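Notas para la charla «¿Ya pueden las máquinas con las tareas de casa?»

Bienvenida, sin prisa. Dar las gracias a Ivars Jõgi por la invitación y por el café, que buena falta hacía. Tengo 15 minutos y ya sé que me voy a alargar, así que preguntad cuando queráis.

Empezar por lo humilde: recoger, llevar, dejar en su sitio. Lo hacemos medio dormidos y a una máquina le cuesta muchísimo. 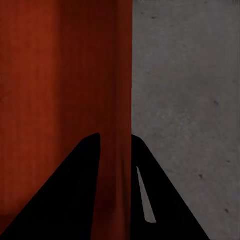
En Prukavska, el proyecto de Horkcombe, apuntamos cada encargo en simulación, también los aburridos. Contar lo de octubre: de 100 intentos, alrededor de 18 necesitaron que alguien reiniciara. (Pausa, que aquí suele haber risas.)
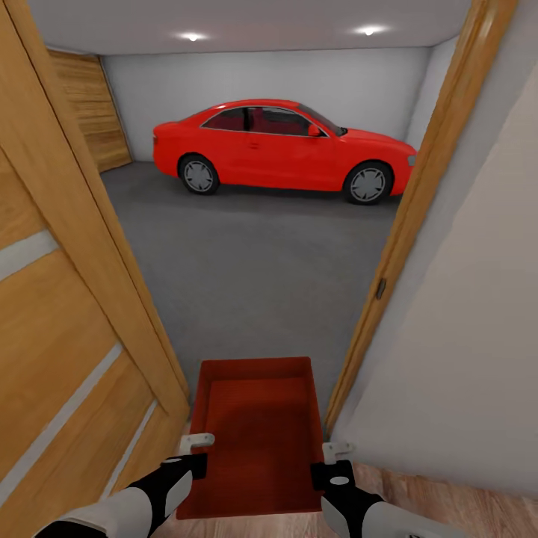 Las puertas merecen su ratito, porque a mí me tienen enamorada desde el principio. Un umbral junta anchura, marco y cambio de suelo, y encima el robot va con las manos ocupadas: lleva la bandeja roja entre los dos brazos, y al otro lado hay un coche aparcado de costado. ¿Dónde la deja? ¿Cuánto se arrima?

Mi respuesta de hoy: para ratos sueltos y con alguien cerca, sí; para dejarle la casa entera, todavía no. Pasar a Millet y dejar tiempo para preguntas.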